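Home | Standards Diary | Procedures | Archive | Contact

October
Posted by the Methods and Standards Desk, Parnia

The greater part of this month has been given over to the handling rules for hand-held gripper collection, and the present entry records where the matter stands. Readers who follow the diary for the arm safety work should know that it has been held over until the Brallness site returns its comments.

The revision began with a disagreement over the word "clear." The old rule said that the target object must stand clear before a recording begins. At Hovholm this was read to mean that the rest of the surface should be emptied. At Noonan it was read to mean that the fingers should have room to close on the object without touching anything else, and that the surface should otherwise be left as the resident keeps it. Both sites had been working in good faith under the same sentence for most of a year, and their recordings do not look alike.

I spent the first part of the month going through the 3,375 recordings held under the old rule and sorting them by which reading had been followed. It was slow work, and I do not intend to repeat it. The result went out to the sites with a draft of section 3, in which "clear" has been struck out wherever it appeared. The draft now speaks of the approach space, meaning the volume the fingers pass through from the start of the recording to the grasp. The approach space must be free of other objects. The rest of the desk, counter or shelf is to stay in its ordinary state.
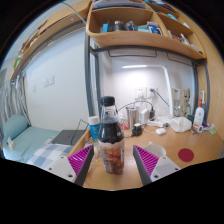 Drink bottle between open fingers, with the ordinary contents of the desk left in place.

Section 3 also settles the starting position. The fingers are to be open at the start, with the target visible between them or beyond them. An operator who finds the fingers partly closed must stop and begin again under a new recording number. The former practice of opening the fingers during the approach is withdrawn. It had been allowed only for narrow shelves, and had spread well past them.

The question of liquids took up most of one long afternoon call. The rule in force since spring was that only sealed containers may be lifted, and the proposal was to permit open cups when they are less than half full. I was not in favor. A desk used for this work commonly has power adapters, charging cables and wall sockets within reach of any spill, and the operator's attention is on the grasp. The proposal was set aside. The new text reads as follows:

"Containers holding liquid shall be closed before the recording begins and shall remain closed until it has ended. The operator shall check the cap by hand. A container found open shall be removed from the work area or closed before work continues."

Hovholm asked that the check by hand be made a check by eye, on the grounds of time. This was declined, and the reply was sent the same evening.

Cables remain the least satisfactory part of the draft. In a home or a dormitory room they run where they run, and asking residents to unplug their equipment is neither polite nor useful. The draft provides that no cable may cross the approach space, that a cable may be moved aside with the resident's consent, and that it must be put back afterward. It says nothing about cables that pass over or behind other objects on the same surface. I had written a paragraph on this and removed it. It ran to 8 lines and could not be applied by a person holding a gripper in one hand.

Personal items were easier. Toiletries, bedding, figurines and the like may stay in view if the resident has signed the consent sheet and has been shown what the camera takes in. The last clause is new. A wide lens takes in a good deal more than people expect, including the bed beside the desk and the shelves over it, and a signature given without seeing this is a poor sort of consent. Papers bearing names, addresses or account numbers are to be turned over or put in a drawer. Operators are not to read them in order to decide.
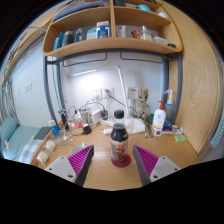
On the matter of consent, Noonan replied that showing the view once, at the start of a visit, would not be enough, and that residents ought to be shown it again whenever the operator moves to a different part of the room. The reply went on to ask that the second showing be recorded on the sheet with the time, and that a resident be free to withdraw one part of a room without withdrawing the whole.

I had no objection to any of this and have put it into section 7. The sheet will need another column. The print order had already gone out under the old layout, so the sites will rule the column in by hand until the stock is used up.

Labels were raised again. The old guidance asked operators to turn printed labels away from the camera, and it was followed unevenly. The revised rule leaves the label as it is found. A bottle or box that has been turned so that its blank side shows is no longer in its ordinary state, and section 3 would then be at odds with itself. Where a label carries a person's name, as on a pharmacy box, the rule on papers applies.

Still open at the end of the month:

The wording on children's rooms, which Brallness has promised to supply.

Whether a coaster or tray beneath a container counts as part of the target. I am inclined to say that it does not and that it should stay on the surface when the container is lifted, but Hovholm has recordings where the two came up together and wishes to keep them.

Cleaning of the grip pads between homes. The present text says "as needed." It should say when.

A clean copy of sections 3 and 7 will be circulated to the sites once the column heading has been agreed. The old rule stays in force until then, with the exception of the paragraph on liquids, which applies from receipt.

Contact the Methods and Standards Desk | Copyright Parnia | Back to top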